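Can Machines Do Household Chores Yet?
Project report, Parveen Sivakumar
Supervisor: Dr. Powell

3. Data collection

The aim of the project was to find out how much human demonstration a small manipulation policy needs before it can finish simple household chores without help. Two chores were chosen: folding a hand towel and clearing cups from a table into a bin. Both were demonstrated with hand-held grippers, and the recordings were used to train one policy per chore.

We recorded 136 demonstrations in October. Each session began with a calibration step using a printed marker, followed by a check that the two grippers agreed on their relative position. Sessions were limited to 30 minutes, as grip timing became less consistent after that. 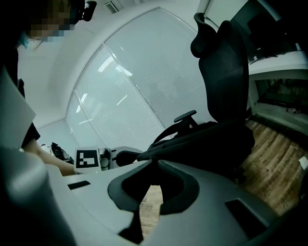 Recordings were trimmed in Baline, our labeling script, and any demonstration with a tracking loss of up to two seconds was kept. Longer losses were discarded. Most of them occurred in towel folding, where the hands cross and one gripper blocks the view of the other.

4. Results

The cup policy completed the chore in most trials on the Plostura arm. Failures were mainly missed grasps on cups lying on their side. The towel policy usually made the first fold and then stalled, or picked up both layers at once. Neither policy recovered from a dropped object.

On this evidence, clearing a table is close to usable if a person is nearby. Folding is not. The tests planned for the Lurnley kitchen were not run and are left for later work.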